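Left gripper drops out mid-cycle on a two-arm packing cell

Inwood Automation Forum > Cells and Maintenance

gcoppens
Apr 24, 2026
We run a small two-arm cell that puts cartons into crates. The left gripper loses communication during a run, always on the way back from the bin side. The arm stays up, no arm fault, only the gripper goes missing and the program halts. Fault code on the controller is 2051. Power cycle the tool output and it comes back. Last time it ran 316 cycles before it quit. I have already swapped the gripper cable once. Same thing.

suvarna_tech
2051 on that controller is just a tool timeout. It doesn't tell you much. Did you swap the whole cable or only the gripper end?

gcoppens
Gripper end up to the plug at the wrist. Arm side is original.

wodelari
I'd look at the tool supply voltage first. Grippers draw the most when they close, and if the supply sags the electronics reset. We had this on two cells and turning down the grip force fixed both.

M_Vandenberghe
I don't agree. If it was the supply it would drop on closing. He says it drops on the return move with the fingers already open. That is cable or connector. How is it routed?

gcoppens
Cable loops down from the connector on the side of the gripper and runs back along the bottom of the wrist to a right-angled plug. No clip. Left side at the pick position:

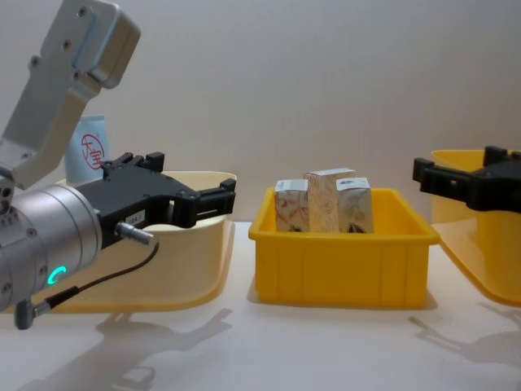 M_Vandenberghe
Re: routing
OK, I would change that loop before buying anything. It hangs below the wrist and the plug is at the lowest point, so every time the wrist turns, the pull goes straight into the plug. Do this with the arm powered down:

1. Unplug both ends and look for a pushed-back pin.
2. Plug in again and tighten the gripper connector by hand.
3. Put a strap on the wrist a little before the plug, snug but not crushing the cable.
4. Leave enough slack for the last joint to go both ways, then jog it slowly to the limits your program uses.

wodelari
Fine, but log the voltage too. It costs nothing. And the ring light being green only tells you the arm is happy, it says nothing about the gripper.

M_Vandenberghe
Agreed on the light.

giddale_rob
Check your bin height while you are there. Ours was snagging the loop on the rim of the bin on the way out. You could only see it from low down at the side.

gcoppens
Pin 2 on the arm side plug was pushed back a bit. I reseated it, added a strap and raised the exit point by about 2 cm to stay clear of the bin. Voltage log shows a small dip on closing, nothing on the return. Running it overnight now.

wodelari
Small dip how small? Post the log.

gcoppens
Will do when I'm back at the cell — the file is on the controller.

Gijs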